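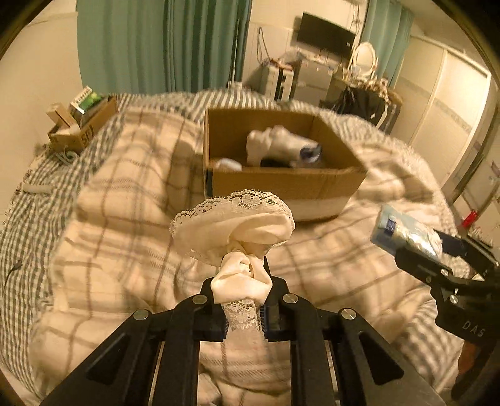 Norkley is a method for teaching robots household chores from recordings of people at work. A person takes a gripper in each hand – no robot arm is needed at all – and goes about an ordinary job, such as putting clothes and packets into a box on a bed. Soft things like crumpled fabric are a favorite subject, as they never fold the same way twice. The method grew out of Skotel, an older project that used only one gripper. In its first published trial, a model trained on 200 recordings packed the box correctly in 68 percent of attempts, and adding more than 20 new rooms helped it further still.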